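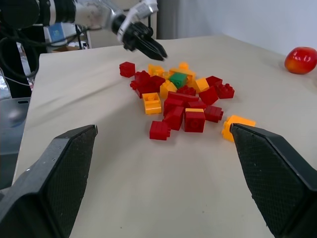 手先カメラの視点。爪の内側は菱形の滑り止め模様。奥はもう一方のアーム

ホーム 製品一覧 グリッパー アーム カメラ 制御機器 お問い合わせ
製品名・型番で検索 検索 詳細条件

Prukidico 先細型グリッパー爪(左右1組)

取扱:Keltham機材部
価格:1,129ユーロ(2本1組、取付ねじ付き、税別)
納期:15営業日
評価担当:Maarja Zariņš、Edgars Pētersons

メーカーの資料には「あらゆる小物を確実に把持」と書かれています。当社ではこの一文をそのまま載せるのをやめました。「あらゆる」の中身が資料のどこにもなく、問い合わせても把持力のグラフが送られてきただけだったからです。グラフの試験片は平行な面を持つ角材で、そんなに行儀のよい物ばかりつかむ現場を、私たちはあまり知りません。

そこで、赤と黄色を中心にした組み立てブロックを布の上に山にして、両腕構成で試しました。ブロックは向きがばらばらで、突起が上を向いたもの、横倒しのもの、中空の裏側を見せたものが混ざります。爪にとっては嫌な相手です。

評価の結果

山から離れて転がっているブロックについては、文句はありません。先が細いので隙間に入りやすく、内側の菱形模様も側面によく掛かります。片腕で60回つまませ、山の外のブロックでは落下なしでした。

山の中となると話が変わります。突起のある面と平らな面を挟むと、閉じる途中でブロックが回ります。回ったまま持ち上がることもあれば、隣を道連れにして崩すこともあり、60回のうち20回はやり直しになりました。資料にある「姿勢補正不要」という言葉は、少なくとも当社では再現できていません。Pētersonsは爪の角度のせいだと言い、Zariņšは閉じる速度の設定を疑っています。速度を落とした試験はまだ途中で、今のところどちらとも決められません。

比較用に、Havlíčekの幅広爪も同じアームに付けて試しました。山に差し込むのは苦手ですが、つかんだ後の回転は少なめです。値段もこちらのほうが下で、用途が決まっているなら先に検討してよいと思います。

手先カメラについて

爪と一緒に勧められることの多いGodden製の小型カメラも使いました。開いた爪が左右から画面に入るため、見たい場所の手前がかなり隠れます。爪先と対象の位置関係は確かによく分かります。ただ、「これ1台で作業領域を把握」という宣伝文句には賛成しかねます。横に置いた容器の位置までは任せられず、当社では高い位置の視点を併用しました。導入費を見積もる際は、もう1台分を最初から入れておいてください。

両腕での配置

山を机の左寄り、青緑色の容器を右側に置き、奥の壁際には玩具の果物を並べます。左右の腕が向かい合う形です。容器に近いのは右腕なので、左腕でつかんだブロックをどう渡すかが問題になります。空中での受け渡しは見栄えがよいものの、細い爪同士では合わせる余裕が少なく、評価中は一度机に置いてから持ち替える手順に落ち着きました。メーカーの紹介動画にあるような滑らかな受け渡しには、相当な調整が要ると考えてください。

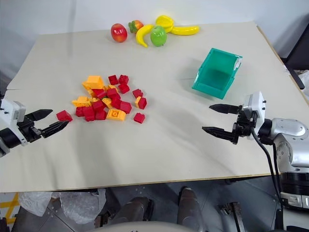
購入前に確認していただきたいこと

・取付面の穴位置は機種により異なります。図面をお送りしますので、注文前に照合してください。
・爪の全長が標準品と違う場合、制御側の工具中心点を設定し直す必要があります。これを飛ばした状態の不具合は保証の対象になりません。
・丸いものについては、十分な回数を試していないため、数値を出していません。玩具のリンゴで数回確かめた程度です。
・菱形模様の摩耗も未評価です。メーカーは「長寿命」としていますが、回数の記載がありません。

よくいただくご意見

Zeeshan Usmani様より、「細い爪なら何でも同じではないか」とのご質問がありました。当社の回答は「半分は同意します」です。先端の形だけなら、もっと安い選択肢があります。差が出るのは内側の模様で、その差に1,129ユーロを払うかどうかは、扱う物を実際につかませてから決めるのがよいでしょう。

貸出機は1組あります。対象物をお送りいただければ、こちらの両腕機で試し、うまくいかなかった回も含めて記録をお返しします。受付はOtt Lillまで。

最終更新:2018-05-04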